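Search this site Search
Home Guides Robot cells Fault finding Contact

Recovering a pushing cell after a rod contact fault
Oct 10, 2025
Didetti Laboratory Support

This guide applies to table-top cells in which a robot arm moves foam blocks across a board with a rod. It sets out the steps to follow when the arm has stopped with fault 388, which the Anulero controller reports when the downward force at the rod exceeds the set limit. The procedure was revised after a stoppage at the Eltard site, where the rod was driven into the board during an unattended run and the clamp slipped on the arm. No person was hurt. The run was restarted twice before the cause was found, and the second restart marked the board.

Before you begin

Do not clear the fault from the desk. Press the emergency stop at the cell, then confirm on the pendant that the arm has no drive power. Keep hands off the board until this has been done. Write down the fault number, the time and the name of the program that was running. The controller keeps only the last 20 entries, and older ones are lost.

Step 1. Raise the rod

Restore power in manual mode with the speed at its lowest setting. Move the arm straight up until the tip is well clear of the tallest block. Do not move it sideways while the tip is touching anything. If the arm will not rise, stop and call site support.

Step 2. Check the clamp and rod

Remove drive power again. Try to turn the rod by hand, first one way and then the other. Any movement means that the clamp has slipped and must be refitted. Look at the tip for flat spots or splits. A rod that leans when the program expects it to be upright will reach the board at the wrong height — this was the cause at Eltard.
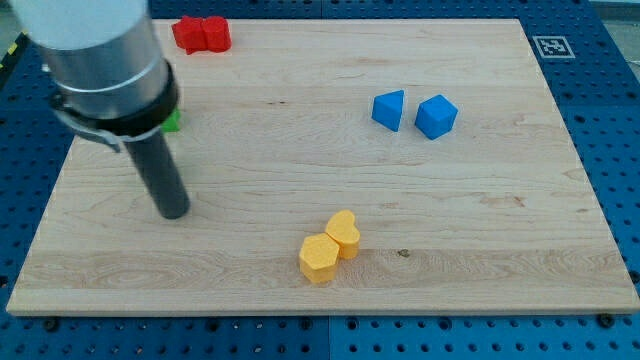
Rod tip held just above the board, with red, blue and yellow foam blocks in the work area.

Step 3. Check the board and marker

Press on each corner of the board. It should not rock. Make sure that the black-and-white marker is flat, clean and in full view of the camera. If the board has been moved, the stored height is no longer valid, even where the marker is still read correctly.

Step 4. Set the height again

Open the Su calibration page and choose "Board height". Lower the tip in small steps over a bare part of the board, using a paper strip as a feeler. Save the value when the strip begins to drag. Repeat at three other points. If the readings do not agree, return to Step 3.

Step 5. Restart

Run program 23 at low speed with a person at the emergency stop. The full-speed program may be used once this test has finished without a fault. Enter the new height in the cell log, and report any second occurrence of fault 388 to site support before restarting.

Previous Next Back to guides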